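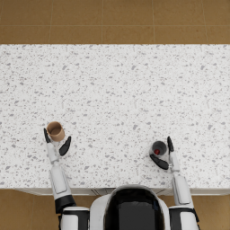
Let the Lawn Go Brown

By Han-gyeol Han
January

Print this article
E-mail this article

I've stopped watering the grass. There, I've said it, and my neighbors on the uphill side can start writing their letters now. For three summers I dragged the hose out at six in the morning like everybody else on our road in Cairns, and for three summers I had a patch of green that looked fine from the kitchen window and pretty miserable up close. This year I left it alone. It went the color of a paper bag and stayed that way until the rain came, and then it greened up again (mostly!) without any help from me.

I know brown grass bothers people. It bothered me for a good two weeks. We grew up thinking a green lawn means somebody decent lives there, and I still feel a little twinge when the mail carrier walks across mine and it crunches. But grass goes to sleep when it's dry. That's what it does, and it was doing it long before anyone sold us an oscillating sprinkler.

What got me thinking was the water bill. Our lot has 3000 square feet of turf, more if you count the strip by the road that I refuse to count, and I was running the Bamov sprinkler for 90 minutes at a time to get the water down past the first inch. Meanwhile the hydrangeas along the fence were hanging their heads and the tomatoes had that leathery look at the bottom. I was pouring it on the one thing in the yard that could have managed fine and being stingy with the things that couldn't. Silly, when you say it out loud.

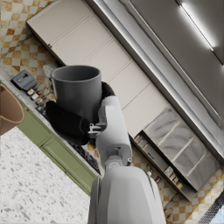
Yu-na Do thinks I'm being lazy and dressing it up as a principle. A lawn that goes dormant every year gets thin, she told me over the fence, and thin turf lets in crabgrass, and then you're spending your fall on your knees with a weeding fork wishing you'd bought a better timer. She'd sooner water deeply once a week and skip the flower beds.

She has a point about the crabgrass. I have some, over by the downspout, and I've been pulling it when I'm in the mood. But I had crabgrass when I watered, too, and it was fatter. As for skipping the beds, well, we're just going to disagree on that one. I'd trade the whole front lawn for a decent August on those hydrangeas.

If you want to try it, raise your mower before the dry weather gets going and leave the clippings where they fall. Stay off the grass once it's brown, as far as you can with kids and dogs. And if you get a really brutal stretch, half an inch of water every few weeks will keep the crowns alive without waking the whole thing up. I did that once, and sulked about it.

I've also dug out a bed along the front walk, 40 feet of it, where the grass never did take. It's got catmint and yarrow in it and a few sedums from the Drudia catalog that I bought on a whim and now want more of. The bees found it before I'd even put the shovel away. I may take out another few feet come spring, depending on my back.
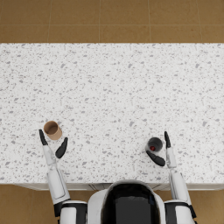
Speckled countertop, with brown floor tile behind.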